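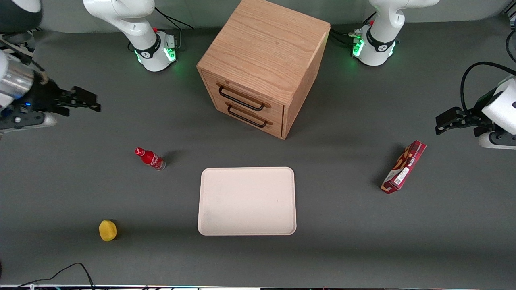 机の上の二段の引き出しと、ピンク色のトレー。

引き出しは二段でいい

小さな収納家具を買うとき、多くの人は段数の多いものを選ぶ。同じ値段なら五段のほうが得に見えるし、分類もしやすそうに思える。私も長くそう考えていた。机の上に置く箱として、五段、六段、一度は九つに仕切られた書類棚まで使った。いまは二段で足りると思っている。むしろ、机の上に置くものは二段までにしたほうがいい。

段が多いと、まず覚えられない。上から何段目に切手があり、何段目に予備の電池があるか。使い始めの一か月は覚えている。そのうち、急いでいる日にはさみを切手の段に入れる。翌週には電池の段に領収書が入る。五段の引き出しで物を探すと、たいてい全部の段を開けることになる。ラベルを貼れば解決するという意見もあるが、貼ったラベルと中身が合っている引き出しを、私はあまり見たことがない。

以前、Rovdaleという小さな家具店で店番をしていた。机上用の引き出しを14種類並べていて、売れるのは四段以上のものばかりだった。二段の箱を手に取る客は、ほぼ必ず「これだけですか」と聞いた。私もそのころは、もう少し払えば五段が買えますよと勧めていた。修理や部品の相談で戻ってくる客の話を聞くと、下のほうの段は何年も開けていないという人が多かった。悪いことをしたと思っている。

二段なら迷うことが少ない。私の分け方は、上が毎日使うもの、下がたまに使うもの、それだけである。文房具か薬か工具かといった種類では分けない。種類で分けると、どちらにも入らない物が必ず出てくる。輪ゴムは文房具なのか台所用品なのか、そういうことを考えている時間がもったいない。昨日使ったかどうかなら、すぐに答えられる。

取っ手についても書いておきたい。私は横に長い棒状の取っ手が好きだ。丸いつまみは見た目がかわいらしいが、指先でつままないと引けない。片手に湯のみを持っているときや、冬に指がかじかんでいるときは、これが意外に面倒である。棒なら指を二本かければ開く。木の箱に黒い細い棒という組み合わせは、最近の店でよく見かけるので飽きたという人もいる。しかし明るい木の色に黒い線が一本あると、どこに手をかければよいかが一目で分かる。流行かどうかは、毎日使う道具ではあまり気にしなくていいと思う。

トレーの話もする。引き出しだけで机を片づけようとすると失敗する。外から帰って鍵を置く。読みかけの説明書を置く。こうした途中の物を、そのつど引き出しにしまえる人は少ない。私にはできない。だから机の真ん中に、浅いトレーを一枚置いておく。出しっぱなしにしたい物はそこに置く。あふれたら、上の段か下の段か、捨てるかを決める。

トレーの色は薄いほうがいい。私は黒い天板に黒いトレーを使っていた時期があり、消しゴムのかすも小さなねじも見えなくなった。机が濃い灰色なら、淡いピンクのトレーはよく目立つ。ピンクは部屋に合わないと言う人がいるが、トレーは部屋に合わせるより、上に載る物が見えることのほうが大事だと思う。

友人のAbimbola Isahは、この考えに反対している。仕事で細かい部品を扱うので、二段ではとても足りないそうだ。彼女の棚はFledumという店で買った30段のもので、見せてもらったら中身はきちんとそろっていた。部品を仕事にしている人なら、それが正しいだろう。同じ大きさの物を大量に持ち、毎日そこから取り出すのであれば、段は多いほうがいい。ただ、普通の家の机の上にあるのは、種類も大きさもばらばらの物である。専門の棚をまねても、同じようにはならない。

もう一つよくある反論は、二段では入りきらないというものだ。入りきらない分は、机の上に置く必要のない物だと私は考えている。今年の一月に、自分の五段の引き出しを全部空けてみた。乾いたペン、もう持っていない機械の保証書、使い道の分からない鍵が出てきた。残したい物だけを二段の箱に移したら、下の段は半分空いていた。

箱は高いものでなくていい。中古なら2,000円ほども出さずに買えることがある。見るところは、引き出しが奥まで静かに入るか、取っ手ががたつかないか、底板がたわんでいないか。置き場所は机の奥がいい。手前に置くと作業の邪魔になり、そのうち床に下ろされる。床に下りた引き出しは、まず開けなくなる。

いま五段の引き出しを使っていて困っていない人は、買い替えなくていい。困っている人は、上の二段だけを使って一か月暮らしてみるといい。残りの三段に手が伸びた回数が少なければ、次に買うのは二段で間に合う。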